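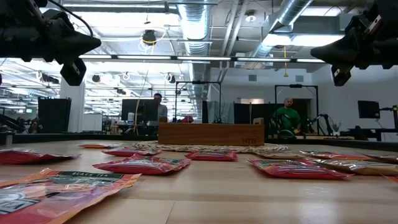 Black tea, individually wrapped, on the table

Storing individually wrapped tea bags - tins or leave them?

Posted by oyewole_k, 20/08/2019
We run a tea table at the allotment society in Akstead and I have taken over the buying. The last person bought a case of 378 bags, all in separate foil-type packets, and it has been in the shed since May. My question is whether they need to go in a tin as well. My wife says the wrapper does the job. I think the ones from the shed taste flat compared with the ones we have at home, but I know I could be imagining it.

Reply by Starkness
Your wife is right. The point of a wrapped bag is that it is sealed. I kept a box in a caravan for two years and it was fine.

Reply by mugs_and_more
Depends on the wrapper. Paper ones let everything in. Mine tasted of washing powder after a month in the utility room. If it crinkles and has a proper crimped end it will probably keep, but a hot shed is another matter. Heat does more harm to tea than anything apart from damp.

Reply by oyewole_k
It does get hot in there. Tin roof, one window, no shade after eleven. I have not put a thermometer in.

Reply by Ekene Balogun
I did the teas for a bowls club for years and I disagree with Starkness. Caravan or not, two years is too long. Black tea is forgiving but it goes dull, and people put more sugar in and don't know why. What I did was buy in smaller lots, 76 at a time, and keep them indoors at home. I took down what I needed in a carrier bag.

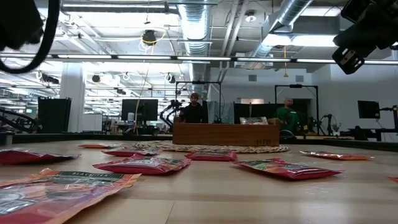

I also tip the packets out on the table before people arrive and let them help themselves. It saves a lot of rummaging in the box and you find any that have split. Split ones go on the compost. Whatever is left at the end goes back in the carrier bag and gets used first next time.

Reply by Starkness
Nobody at our site has ever complained about the tea.

Reply by Ekene Balogun
People don't complain about free tea.

Reply by mugs_and_more
Do you charge, oyewole? We ask for 20p and there is a lot more interest in the quality.

Reply by oyewole_k
It's free, with a saucer out for donations. I counted up last night and we have 242 left, so I am not throwing them away. I will bring them home and put them in the cupboard under the stairs. Is there anything against one of those Nustix clip boxes? We have a spare.

Reply by mugs_and_more
Fine if it has never had coffee in it. The smell stays in the plastic however much you wash it. Old biscuit tin is as good.

Reply by Starkness
I still say brew one from the shed and one from home, same mug, same milk, and get somebody else to hand them to you.

Reply by oyewole_k
Did that this afternoon. Picked the shed one as the worse of the pair, but it was closer than I expected. It was drinkable. They are in the biscuit tin now and I'll buy a smaller box when they run out.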